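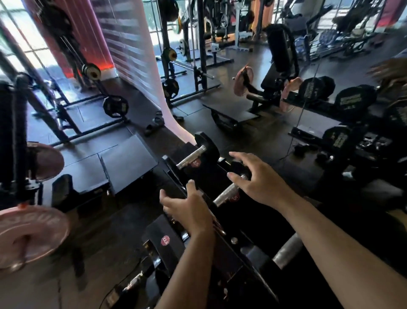 Two hands at the 22.5s.

The Evening Log

1. Procedure

Yuxi Qian wrote the procedure for evening prayer in the same format she used at Cluretti, where she wrote test procedures for pressure valves. It had a scope, a list of materials and a sequence of steps. The scope was one child, Jingyi Xu, age six at first issue. The materials were a Bible, a lamp and the children's catechism from Bolness Chapel, which had 37 questions. The steps were as follows: read one passage, ask one question, pray, record the result.

The results went into a gray ledger with ruled columns. The columns were headed Passage, Question, Answer Given and Remarks. In the first year the entries under Remarks were brief. "Correct." "Correct with prompt." "Asked whether Jonah's fish was all right afterward. No data."

Her husband was on the ferry four nights in seven. On the nights he was home he sat on the floor with his back against the bed and did not write anything down. Yuxi filled in the row later, from his account, and initialed it.

2. Drift

An instrument that has been left alone will drift. Yuxi knew the rate for most of the gauges in her department. She had no rate for a daughter.

By the time Jingyi was thirteen, the Answer Given column was accurate and very short. She could recite all 37 answers in order. She recited them at a constant speed, looking at the window. Yuxi timed the full set once, on the kitchen clock, and regretted having done it before the child reached the end.

On a Wednesday in August, Jingyi said she would prefer to stop.

"Stop which part?" Yuxi asked.

"The asking part. You can still read if you want."

Yuxi wrote: "Question declined." She looked at the words for some time. Then she closed the ledger and read Psalm 73, because it was next, and Jingyi lay on her side with her eyes open and listened to it or did not.
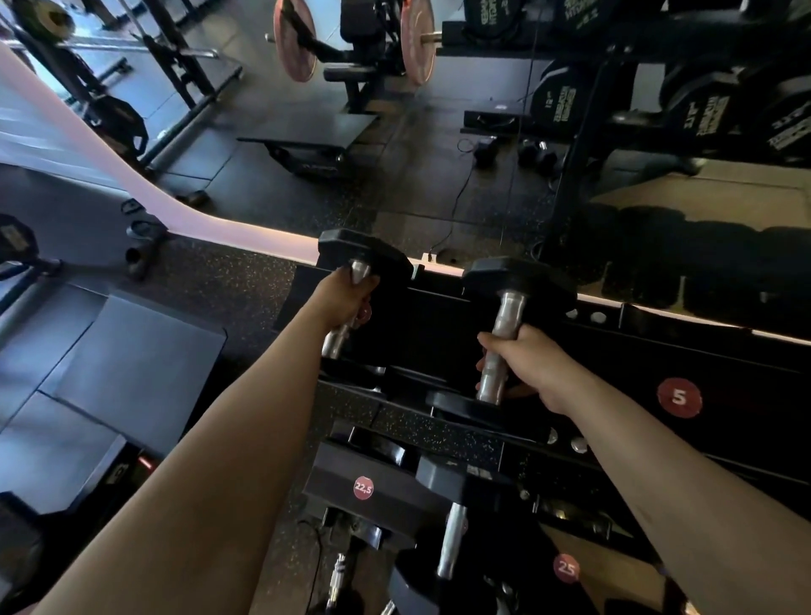 3. Review

Ravinder Penner had been pastor at Bolness Chapel for most of Jingyi's life. He received Yuxi in the room behind the sanctuary, where the heater clicked. She had brought the ledger. She put it on the table and turned it so that the columns faced him.

"There are 869 entries," she said. "I missed nights when she was ill and when we were in Velidholm for my mother. Otherwise it is complete. I would like you to tell me where the error was introduced."

He put on his glasses and read. He read more of it than she had expected. He turned back several pages, then forward again.

"What is this one?" he said. "Under Remarks. 'Power out. No lamp.'"

"The power was out. I couldn't see the page."

"What did you do?"

She had to think about it. "I told her about my grandmother. She hid a hymnbook in a flour bin. We said the Lord's Prayer and she held on to my sleeve until she was asleep."

"You didn't record that."

"There was no column for it."

Penner nodded. He did not make anything of this. He turned another page and asked whether she prayed for Jingyi at other times, and she said yes, in the car, before the plant gate, every working day. He asked whether that was in the ledger. She said that it was not part of the procedure.

"I can't find your error," he said finally. "I'm not sure I'm the one to sign it off, either."

"Then who is?"

He took off the glasses and looked up at the ceiling — a short look, slightly embarrassed — and handed the ledger back to her.

4. Revision 2

The second issue of the procedure had one step. Yuxi did not write it out. At nine she knocked, waited for an answer, and read whatever came next. Some nights the answer was "Not tonight," and she prayed in the hallway with her hand on the door frame, quietly enough that it could be ignored.

In the winter the power failed again. Yuxi was on the stairs with no light, holding a Bible she could not use, when the bedroom door opened.

"Tell the flour one," Jingyi said.

Yuxi felt for the edge of the bed and sat down. She began with the size of the bin.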